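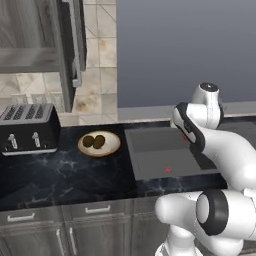 Tipoki kitchen cell, simulated: arm at the counter, toaster and tray in reach.

Tipoki Demonstration Package
Plasent runs Tipoki sessions at its Wulport site and over a shared screen. Each session lasts 70 minutes and covers counter and sink work in the simulated kitchen. Red markers show target points on the work surfaces. Visitors may set the approach height and arm speed between runs.

Included with a booking:
Tipoki kitchen cell, one layout
Flirel control panel, 2 operator seats
Run logs, sent within 24 hours
Group size: up to 30

The sink is the harder of the two stations. The gripper has to come down between the basin walls, with the faucet close by on the rim.

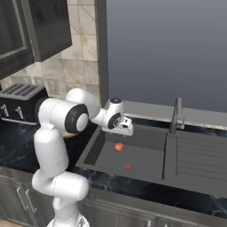 Maddening at first, according to one visitor at the April session, who wanted the approach height shown on the main panel instead of two menus down and asked whether saved runs could be replayed at half speed. Flirel 2 supports replay at half and quarter speed. The height readout is still in the menu.

Sessions are booked through the Plasent sales desk. Logs are supplied as plain text.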